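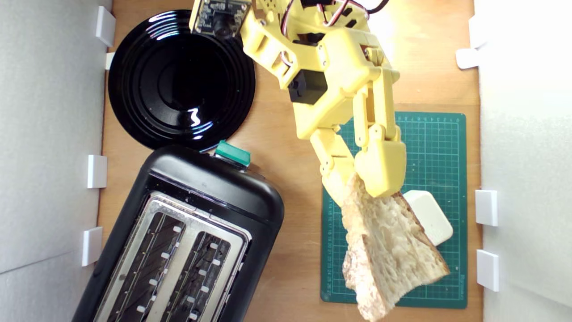

Too much water for that flour, one reader wrote under the June entry, and the large holes under the top crust were the dough giving up and not the yeast working well. The same reader suggested taking out 40 g of water, changing nothing else, and weighing the loaves before and after baking. I put it off all summer while the kitchen was too warm for an overnight dough.

Sep 9, 2026

Batch 33. Mixed last night, baked this morning.

Formula as mixed:

- Testau whole rye, 433 g
- white bread flour, 567 g
- water, 680 g
- salt, 20 g
- starter, equal parts flour and water, 49 g
- total, 1,749 g

June had 720 g of water and was otherwise the same. Counting the flour and water in the starter, that is 72.7% hydration in June and 68.8% today. The rye share looks odd at 433 g. It was the whole of the open bag, and I wrote the June formula around it. The second bag is from the same mill and I weighed out the same amount to keep the comparison clean. The second bag smells the same but is a little coarser between the fingers. I have not sieved it. If the bran fraction is higher, it will take up more water than the June bag did and part of today's change is due to the flour. Should have kept a cup of the old bag back.

Mixing was by hand, with the salt held back for half an hour. The Okabe scale now drifts by a gram or two if it is left on, so I zeroed it before each ingredient. Starter went in straight from its peak. The jar had been fed at noon and was domed on top, with no dip in the center. Water from the tap at 24 °C, dough at the end of mixing 25 °C by the Wida probe, kitchen at 20 °C when I started and 17 °C this morning.

Folds: 4, half an hour apart. At 720 g this dough stuck to the bowl through the last fold. At 680 g it came away cleanly at the third and held an edge when turned. It was noticeably harder to stretch on the first fold, and there were dry specks of rye that took until the second to disappear. I would mix a little longer next time before adding the salt.

Covered and left on the counter overnight. In the morning the dough had not quite doubled. I judge this by a strip of tape on the bowl, and the tape is not very good evidence in a bowl with sloping sides. A straight-sided tub would settle it. The surface was slightly domed with a few bubbles against the glass. The June dough was flat on top at the same point, and I now think it was over, in addition to being wet. The kitchen was warmer that night. So there are two things different, the water and the temperature, and probably three with the bran.

Divided at 874 g and 875 g, no flour on the bench except a dusting for the second piece. Shaped round, rested twenty minutes, shaped again, into cloth-lined baskets. Final proof was an hour and a half. The poke test gave a slow return with a shallow dent left over, on both.

Oven: the Dorum, heated for an hour with the pot inside. The dial reads high. Set to 250 °C it levels off at 238 °C on the rack thermometer, a figure I have now seen often enough to treat as the real one. First loaf in the pot, twenty-five minutes with the lid on, eighteen with it off. Second loaf the same, except that I let the pot reheat for ten minutes only, and I gave it two more minutes uncovered to make up.

Results:

| | Dough | Baked, cooled | Loss |
|---|---|---|---|
| Loaf A | 874 g | 752 g | 14.0% |
| Loaf B | 875 g | 744 g | 15.0% |

The extra two minutes on B show up in the loss. No June weights exist, so there is nothing to set these against. From now on both weights go in the book.

Internal temperature at the end was 97 °C for A and 98 °C for B. Both sounded hollow on the base, for whatever that test is worth with rye in the dough.

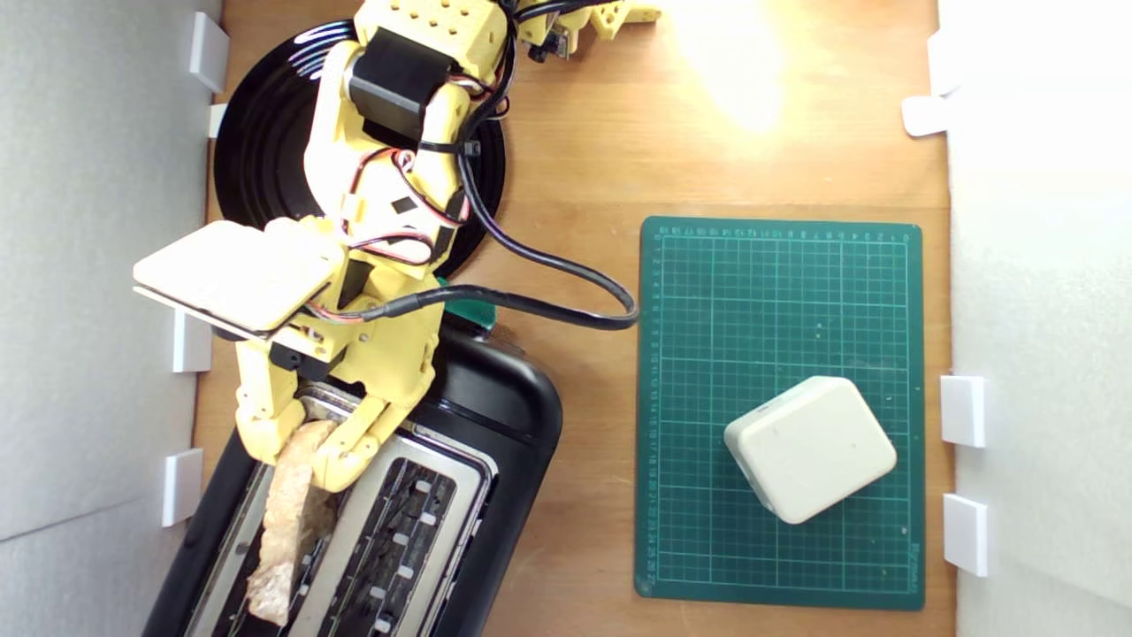 Tabletop, from above.

Cut loaf A at five in the afternoon. Cutting sooner gives a gummy blade and a wrong idea of the crumb, and I have spoiled enough readings that way. Crumb is even, medium to small holes, none of the tunnels under the crust. The reader was right about those, or at least the tunnels went when the water did. The crust is thinner on the side that faced the oven door. Flavor is less sour than June. That fits with a cooler night and less acid, and has nothing to do with hydration as far as I can tell.

One fault: a dense band along the base of A, a few millimeters deep, not present at the sides. Possible causes, in the order I would check them:

1. Pot base too cool. It sits directly on the rack and the lower element is the weak one in the Dorum.
2. Slight underproof in the final stage.
3. Seam not closed properly in the second shaping.

B is for tomorrow. If B has the band as well, after a shorter reheat of the pot, and the band is deeper, the pot is the likely cause. If it has no band, I will look at the shaping.

Storage test started at the same time. Half of A is cut side down on the board with nothing over it, the other half is in a paper bag inside the bread box. I will press both tomorrow evening and again on the third day. In earlier batches the bag kept the crumb softer but turned the crust leathery by the second day, and toast fixed that.

For batch 34: same 680 g of water, same split of flours, pot on the stone and not on the rack. Feed the starter at eleven. Sieve 100 g of the rye and weigh the bran. Buy a straight-sided tub. The hydration question can wait until there are two batches from the same bag, at the same kitchen temperature, and I would then like to try 700 g to see where the tunnels come back.

Scale battery changed at nine this evening. Drift still there.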